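Two-arm policy trained on bag opening: why does more data from one person help less than I expected?
Posted by Aoife Brophy in Manipulation and learning, July 24, 2026

Hello all. I try to reproduce the result from the Fivadura report, where a policy for two arms learns to open a plastic bag from teleoperated demonstrations. My first set has 194 demonstrations, all made by me. The policy succeeds in 70 percent of trials when the bag starts in a position I have used often, and in 10 percent when the bag is crumpled in a new way. I added more demonstrations of my own and the second number did not move. The report says that the variety of operators is important, but it does not explain why. Is the method wrong, or is my data too similar?

My setup has one gripper holding the bag while the other one takes the edge near the opening.

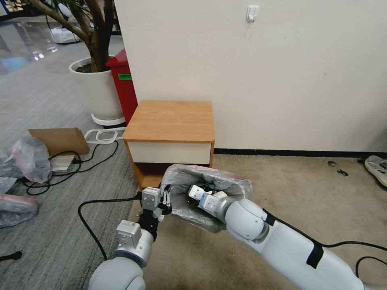 Does the policy need force sensing to learn this task?
Cameras and joint positions are enough for a first result, but force readings help to notice when the film slips out of the fingers.

I would be thankful for any advice before I record again in August.

Tadhg Keogh
Your data is too similar, I think. One operator repeats the same approach angle without noticing it. We had this in the Kasside project: when we plotted the wrist paths of a single person, they lay almost on top of each other. With three operators the paths spread out, and the result on new bag shapes became better with the same total number of demonstrations. Before you record, crumple the bag fresh each time and drop it — do not place it by hand. Also keep the recordings where you lose the edge and take it again. We deleted these at first and it was a mistake.

Declan Scanlon
just get more data. we used 4000 episodes and it was fine

Saoirse Dolan
I agree with Tadhg about the operators, but I would check the evaluation also. How many trials are behind your second number? If it is a small set, one lucky grasp changes it a lot. Please fix the list of starting shapes, photograph each one, and run both policies on the same list. Then you can compare.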